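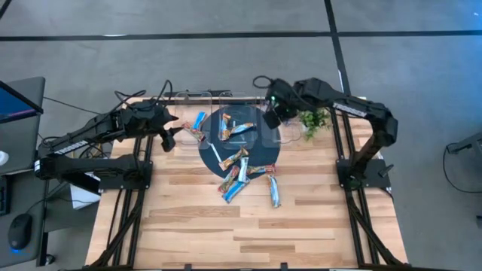
Fig. 9.1. Barritas envueltas sobre un tapete negro redondo, con dos recipientes transparentes.

Inicio Índice Capítulos Glosario Anterior Siguiente

Capítulo 9. Ordenar la despensa pequeña
Elango Kamath
Miércoles, 11 de junio de 2025

Empezamos por lo menudo. Barritas, galletas sueltas, sobres. Lo que acaba al fondo del cajón y caduca ahí.

Primer paso: sacar todo. A una mesa despejada, sobre un tapete si lo hay. Un tapete oscuro ayuda, los envoltorios de colores se distinguen enseguida. Nada de guardar todavía.

Segundo: separar. Por sabor o por fecha, pero un solo criterio. En el piso de la calle Cervantes probamos los dos a la vez y hubo que repetir el ejercicio entero. Las cajas de cartón, al reciclaje; ocupan mas que lo que llevan dentro.

Tercero: recipiente. Transparente, de paredes rectas, que quepa en el estante. Medir antes. Con 2 suele bastar para una casa de 6 personas. Las asas se agradecen en los estantes altos. 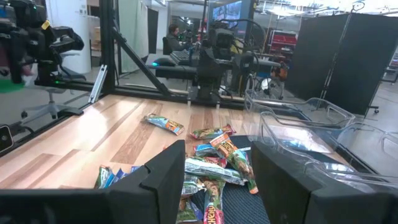
¿Conviene quitar el envoltorio individual antes de guardar las barritas?
Es mejor dejarlo puesto. Protege de la humedad y a veces lleva la fecha; si solo venía en la caja, se apunta en una etiqueta del recipiente.

Lo siguente, apartado 9.2: rotación. Lo viejo delante, lo nuevo detrás.

© Ediciones Gillell. Contacto. Volver arriba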